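Desinfektionstuch

Ein Desinfektionstuch (auch Wischtuch zur Flächendesinfektion, umgangssprachlich Desinfektionswischer) ist ein mit einer Wirkstofflösung getränktes Tuch zum einmaligen Gebrauch. Man verwendet es, um Keime auf festen, glatten Oberflächen zu vermindern. Von dem gewöhnlichen Feuchttuch unterscheidet es sich durch den Gehalt an desinfizierenden Stoffen, und von dem Reinigungstuch dadurch, dass der Schmutz hier nur nebenbei entfernt wird.

Begriff und Abgrenzung

Im Deutschen wird das Wort nicht einheitlich benutzt. Im Handel nennt man manchmal auch Tücher für die Hände so, obwohl diese eine andere Zusammensetzung haben und in vielen Ländern anders geregelt sind. Der vorliegende Artikel behandelt nur die Tücher für Flächen. Trockene Tücher, die erst vor der Benutzung mit einer Lösung übergossen werden, heißen in der Fachsprache Tränktücher oder Tücher für Spendersysteme.

Aufbau

Das Trägermaterial ist meistens ein Vliesstoff. Er kann aus Kunststofffasern wie Polyester oder Polypropylen bestehen, aus Zellulosefasern wie Viskose, oder aus einer Mischung von beiden. Die Wahl der Faser hat Einfluss auf die Wirkung: Zellulose kann bestimmte Wirkstoffe an sich binden, besonders quartäre Ammoniumverbindungen, sodass auf die Fläche weniger davon abgegeben wird, als in der Lösung enthalten war. Die Hersteller stimmen deswegen Tuch und Flüssigkeit aufeinander ab.

Die Tücher liegen entweder gefaltet in einer flachen Packung oder als Rolle in einer Dose. Bei der Rolle zieht man das Tuch aus der Mitte heraus und reißt es an einer Perforation ab.

Wirkstoffe

Verbreitet sind die folgenden Gruppen:

Quartäre Ammoniumverbindungen. Sie riechen wenig und greifen viele Materialien kaum an. Gegen Bakteriensporen sind sie nicht ausreichend wirksam.

Alkohole, vor allem Ethanol und Propanole. Sie wirken schnell und verdunsten ohne größeren Rückstand, sind aber brennbar und können Acrylglas trüb machen.

Wasserstoffperoxid. Es zerfällt zu Wasser und Sauerstoff. Auf einigen Metallen und gefärbten Stoffen kann es Flecken hinterlassen.

Chlorabspaltende Verbindungen. Sie haben ein breites Wirkungsspektrum, riechen jedoch stark und dürfen mit sauren Reinigern nicht zusammenkommen, denn dabei entsteht Chlorgas.

Anwendung

Grober Schmutz wird zuerst entfernt. Danach wischt man die Fläche so, dass sie vollständig benetzt ist, und lässt sie für die Dauer der Einwirkzeit feucht. Diese Zeit steht auf dem Etikett und kann von unter einer Minute bis zu zehn Minuten reichen. Trocknet die Fläche früher, so ist ein weiteres Tuch nötig — ein Punkt, der im Haushalt oft übersehen wird. Flächen, die mit Lebensmitteln in Berührung kommen, sind je nach Produkt anschließend mit Trinkwasser abzuspülen.

Jolán Pálfi und Dénes Bíró unterscheiden in ihrem Leitfaden zwischen dem Wischen in eine Richtung und dem kreisenden Wischen. Sie empfehlen das erste, weil die aufgenommenen Keime dann weniger auf schon behandelte Stellen zurückgetragen werden.

Lagerung

Die Packung soll nach jeder Entnahme dicht verschlossen werden. Bleibt der Deckel offen, verdunstet zuerst die Flüssigkeit der obersten Tücher, und bei alkoholischen Produkten geschieht das besonders schnell. Ein ausgetrocknetes Tuch lässt sich mit Wasser zwar wieder befeuchten, seine Wirkung ist dann aber nicht mehr gesichert. Zu vermeiden sind direkte Sonne und Frost, ebenso Orte, die von kleinen Kindern erreicht werden. 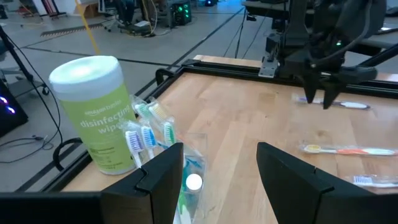
Entsorgung und Umwelt

Benutzte Tücher aus dem Haushalt gehören in den Restmüll. In die Toilette darf man sie nicht werfen, da sich das Vlies im Wasser nicht auflöst und in den Pumpen der Kanalisation zu langen Strängen verdreht. Tücher mit Kunststofffasern gelten außerdem als eine Quelle von Mikroplastik. Leere Dosen können, je nach den örtlichen Regeln, zu den Verpackungen aus Kunststoff gegeben werden.

Kritik

Der regelmäßige Gebrauch im privaten Haushalt ist umstritten. Für den Alltag reicht nach verbreiteter Ansicht ein üblicher Reiniger aus, sofern dort keine ansteckend erkrankte oder besonders gefährdete Person lebt. Agnes Skjelbred weist auch auf Reizungen der Haut hin und rät bei häufiger Benutzung zu Handschuhen.

Literatur

Jolán Pálfi, Dénes Bíró: Flächen richtig wischen. Ein Leitfaden. Verlag Skanel, 2. Auflage.

Agnes Skjelbred: Hautschutz bei Reinigungsarbeiten. Verlag Wullska.

Siehe auch

Flächendesinfektion, Feuchttuch, Vliesstoff, Händehygiene

Zuletzt bearbeitet am 25. Januar 2023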